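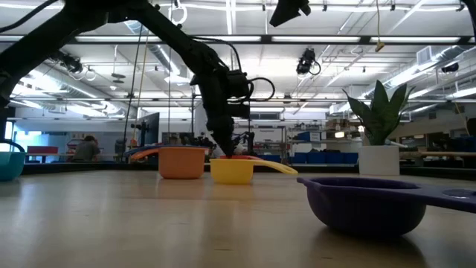 Is the Bemitz guest house a good base if you don't have a car?

It's fine for a short stay. The bus stops 360 metres from the door and goes into Prarnham until early evening, but after that you'll need a taxi.

Bemitz Guest House, Prarnham - review by Marisa Farina

We stayed four nights in April, two adults in a double room at the back. The house is on the hill road above the harbour, and the last part of the walk up is steep. With a heavy case I would get a taxi from the station.

Check-in is from 4 in the afternoon. We were early and Marcus Pettigrew, who runs the place with Pilar Quezada, let us leave our bags in the hall. He gave us a front door key and a map with the better footpaths marked in pen.

The room was clean and a fair size. The bed was firm, the shower was hot and had decent pressure, and there was a proper wardrobe with enough hangers. The curtains are thin, so it gets light early. Wi-fi worked well upstairs and poorly in the breakfast room.
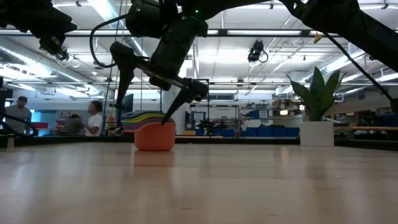

Breakfast is served until half past nine. You fill in a slip the night before and leave it on the hall table. The cooked option was good every day, though the toast came cold twice. Tharushi Sultana served us most mornings and remembered that one of us doesn't have milk.

There is a shared kitchen on the first floor for guests who don't want to eat out every night. We used it once, for pasta. It has two rings and a small fridge, and you are asked to be finished by 10 in the evening.

Noise was the only real problem. Room 11 is next to the stairs and we heard people coming in late. If you are a light sleeper, ask for the top floor - the couple up there said they heard nothing.

Parking is on the street and free overnight. For dinner we liked the Flandus, down by the harbour, but book ahead.

We paid 201 pounds for the whole stay with breakfast, less than the hotels on the front were asking. I would go back, in a different room.

Stayed as: couple
Would recommend: yes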